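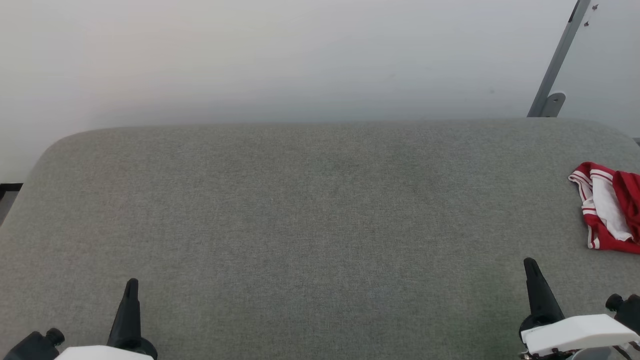
Lalville市属场地使用规则修订工作组
六月例会会议记录

时间：下午两点至五点十分
地点：市政厅附楼二层
主持：工作组召集方（市法务处）
出席：市法务处、市场地管理处、市平等事务办公室、教会联席会代表、跨性别权益团体Griria代表、学校家长联合会代表、Radulović律师事务所（外聘法律顾问）
请假：市财政处（已提交书面意见）
列席：Zistetari系统运维方（仅参加第四项）
记录：市法务处秘书组

一、上次会议记录的确认

上次会议记录已于会前发送各方。教会联席会提出一处更正：原记录第三项写“联席会同意删除现行规则第九条”，应改为“联席会对删除第九条不持异议，以新条文保留宗教用途条款为前提”。Griria提出一处更正：原记录将其书面意见列为“口头补充”，应改列附件。两处更正均无异议，记录按更正后文本确认。

上次会议待办事项中，场地管理处的合同样本汇编已完成；平等事务办公室的投诉分类说明已完成；法务处关于过渡条款的备忘录未完成，顺延，并入本次第五项讨论。

二、第九条（承租人义务）修订稿

法务处介绍修订稿。现行第九条只要求承租人“遵守一般法律及公序良俗”，未列明受保护的特征。修订稿在原句后增加一款：承租人在市属场地举办面向公众的活动，不得以性别、性别认同、性取向、宗教信仰或无信仰为由拒绝他人入场，或在入场后给予差别待遇。

教会联席会意见：
（一）对面向公众的活动适用该款，原则上可以接受。
（二）“面向公众的活动”须有定义。礼拜、洗礼、忏悔准备课程及成员大会虽常常不设门禁，性质上属于宗教团体内部活动，应明确排除。
（三）“差别待遇”一词范围过宽。主礼人员拒绝为某人主持特定仪式，属于教义范围内的判断，不应成为场地合同纠纷的理由。
（四）联席会内部各教会对性别认同问题的立场并不一致，部分成员教会已公开支持修订稿全文。联席会代表的发言仅反映成员教会的共同底线，不得引述为任何单一教会的立场。

Griria意见：
（一）支持增加该款，并要求保留“性别认同”的单独列举，不接受以“性别”一词涵盖。理由是场地管理处过往处理的投诉中，曾有承租人主张“性别”仅指登记性别，该主张在现行文本下难以反驳。
（二）同意将礼拜及圣事排除在外，反对以“内部活动”为统一标准。以宗教团体名义举办的公开讲座、义卖、青少年假期营、政策说明会，应适用该款。
（三）入场与洗手间使用应在同一款中处理，避免出现允许入场而无法使用设施的情形。

家长联合会意见：
（一）学校体育馆在放学后由场地管理处统一出租，家长对承租活动内容了解有限，建议增加事先公示要求。
（二）对洗手间条款，联合会内部没有形成一致意见，本次不表态。书面意见于下次会议前提交。

法律顾问说明：
宗教团体的内部自治与市政府作为场地所有人的合同权利属于两个层面。市政府可以为自有场地设定使用条件，条件须对各类承租人一体适用，不得依据承租人的教义内容作出区分。因此，排除条款应按活动性质书写，不宜按承租人身份书写。若条文写成“宗教团体除外”，无信仰团体及其他社团可能主张受到不平等对待。顾问建议采用“以敬拜或仪式为主要内容的活动”作为排除标准，由申请人在申请表中自行申报，场地管理处只作形式审查。

讨论中，教会联席会询问申报不实的后果。法务处答复，适用现行第十四条关于虚假陈述的规定，不另设罚则。Griria询问混合型活动如何处理，例如礼拜后紧接公开集会。法律顾问答复，可按时段分别申报；未分别申报的，以对外宣传材料所载的主要内容为准。教会联席会对“以宣传材料为准”表示保留，认为小型教会的宣传材料多由成员自行编写，用语不严谨，建议给予申请人书面说明的机会。该建议被采纳。

处理结果：
1. “性别认同”保留单独列举。教会联席会要求记录其保留意见：该项列举不构成联席会对相关教义问题的认可。
2. 排除条款按活动性质书写，由法律顾问提供措辞。
3. 增加书面说明程序，期限由法务处拟定。
4. 洗手间及更衣设施另立一款，见第三项。

三、设施使用条款

平等事务办公室提交两种文本。

文本甲：使用人得依其性别认同使用场地内的洗手间及更衣设施，承租人不得要求出示身份证件或作出说明。

文本乙：在文本甲基础上增加一句，场地内设有单人独立设施的，应向全体使用人开放，并在入口处标明位置。

Griria支持文本乙，条件是第二句不得被解释为要求跨性别使用人改用独立设施，并要求在条文说明中写明。

教会联席会对文本甲、乙均有保留，认为涉及未成年人过夜活动的更衣安排应由承租人自行决定。场地管理处说明，现有市属场地均不提供过夜使用，该情形仅可能发生在湖滨营地，而营地由另一套规则管理，不在本工作组授权范围内。教会联席会据此撤回关于过夜活动的意见，对其余部分的保留不变。

场地管理处就执行问题说明如下：部分旧馆没有单人独立设施，加装须经建筑许可；现有标识规格不统一，有的馆仍使用早年手写牌。更换标识的支出可由日常维护科目列支，加装设施不可。财政处书面意见与此一致，并指出加装费用应随年度预算单独申请，不宜写入使用规则。

法律顾问提示，文本中的“不得要求出示身份证件”应限于以核查性别为目的的情形。部分活动因酒类供应或安保要求须核对年龄，条文不应与之冲突。平等事务办公室同意修改。

处理结果：
1. 以文本乙为基础继续修订，加入对证件核查目的的限定。
2. 条文说明中加入Griria要求的解释性文字。
3. 加装设施不写入规则，由场地管理处另行列出各馆现状，交财政处。

四、申请与公示流程（Zistetari系统）

Zistetari系统运维方列席。系统目前用于场地预订、缴费及钥匙领取登记，申请表中没有活动性质字段。运维方说明，增加单选字段及附件上传功能属于现有维护合同范围，不产生额外费用；增加对外公示页面属于新功能，须另行报价。

家长联合会建议公示内容包括活动名称、承租人名称、时间、活动性质。教会联席会反对公示以敬拜或仪式为主要内容的活动，理由是部分少数宗教团体曾在场地外遭遇滋扰，公开时间地点将增加风险。Griria表示存在同样的顾虑，其互助小组的聚会地点一向只通知参加者，公示将使部分参加者不敢到场。双方意见一致，请求列入记录。

家长联合会回应，其关注对象限于学校体育馆，可接受仅公示面向公众且容纳人数在100人以上的活动。场地管理处指出，学校体育馆的核定容量各不相同，小馆为40人，公示标准如以100人为界，小馆的活动将全部不在公示之列。家长联合会认为可以接受，小馆主要用于排练和语言班。

法律顾问提示，公示承租人名称时，若承租人为自然人，涉及个人数据，应改为只公示活动名称和联系渠道。宗教归属与性别认同均属敏感信息，申请表不得设置可推知申请人本人信仰或性别认同的字段。活动性质字段的选项措辞须据此审查，例如不使用具体宗派名称。

运维方询问历史预订数据是否需要补填活动性质。法务处答复不需要，新字段仅适用于规则生效后的新申请。运维方另指出，重复性预订在系统中以一条主记录保存，若承租人在租期中途变更活动性质，系统目前无法保留变更前的内容。场地管理处要求保留变更记录，运维方将评估可行性。

处理结果：
1. 增加活动性质字段，选项暂定为：敬拜或仪式；面向公众的活动；仅限成员的活动；其他。
2. 公示仅适用于面向公众且容纳人数在100人以上的活动。
3. 运维方就公示页面提交报价，并就变更记录提交技术说明。
运维方于本项结束后离席。

五、保证金、违约处理与过渡安排

现行规则对大厅收取保证金1000元，对一般房间收取500元，币种及缴纳方式不变。场地管理处提出，违反第九条新增一款的，可否从保证金中扣除。法律顾问不建议采用。保证金的合同目的为担保场地损坏及清洁费用，用于处理歧视投诉缺乏依据，且金额与行为性质没有对应关系。顾问建议采用分级处理：首次书面提醒；再次发生的，暂停新申请资格；情节严重的，解除当期合同。

教会联席会要求，在作出暂停决定之前应给予承租人听取意见的机会，并要求投诉人提供可核实的事实。Griria同意听取意见程序，但要求投诉人身份不向承租人披露，除非投诉人书面同意。法律顾问指出，完全匿名的投诉难以支持暂停决定，可作为提醒的依据。双方接受按处理级别区分披露程度的方案，具体文字待拟。

关于受理机构，平等事务办公室表示可承担投诉的初步受理，不承担处分决定。场地管理处表示可作出提醒决定，暂停及解除应由法务处会签。各方无异议。

关于过渡安排，法务处口头说明备忘录要点：长期租约按原条款履行至期满，续约时适用新规则；单次预订以提交申请的时间为准。Griria认为部分长期租约期限较长，实际将使新规则在主要场馆延后适用，要求法务处列明各长期租约的到期月份。教会联席会认为既有合同应受尊重，反对中途变更，同时不反对承租人自愿提前适用。法律顾问确认，自愿适用可通过补充协议完成，无须修改规则正文。

处理结果：
1. 保证金金额及用途不变，不与第九条挂钩。
2. 采用分级处理，法务处起草程序条文。
3. 法务处提交书面备忘录，附长期租约到期月份表及补充协议样本。

六、其他事项

（一）对外沟通。近期有全国性宗教游说组织及若干网络媒体将本次修订称为“关闭教会大门的法令”，另有社交账号称市政府已向教会承诺全面豁免。两种说法均与草案内容不符。工作组不对个别文章逐一回应，由法务处在市政府网页发布草案全文及本记录。各方代表可对外说明本方意见，不得代述他方意见。
（二）教会联席会通报，部分成员教会拟发表支持修订的联名信，该信不以联席会名义发出。
（三）Griria询问规则译本事宜。平等事务办公室答复，待文本确定后安排，目前仅发布原文。
（四）家长联合会请求在征求意见期内于学校举办说明会。场地管理处可提供场地，免收租金，时间避开考试周。

七、待办事项

法务处：第九条及程序条文合并稿；过渡条款备忘录及附表；网页发布。
法律顾问：排除条款措辞；活动性质选项审查意见。
平等事务办公室：设施条款修订稿及条文说明；投诉受理表草稿。
场地管理处：各馆洗手间及更衣设施现状表；标识更换清单。
家长联合会：关于设施条款的书面意见。
教会联席会、Griria：对披露方案各提交书面意见一份。
Zistetari运维方：公示页面报价；变更记录技术说明。

下次会议定于七月，仍在下午两点开始，议程由法务处另行发送。上述文件应在会前一周送达秘书组，逾期文件列入再下一次会议。

附件：Griria书面意见；财政处书面意见；设施条款文本甲、乙。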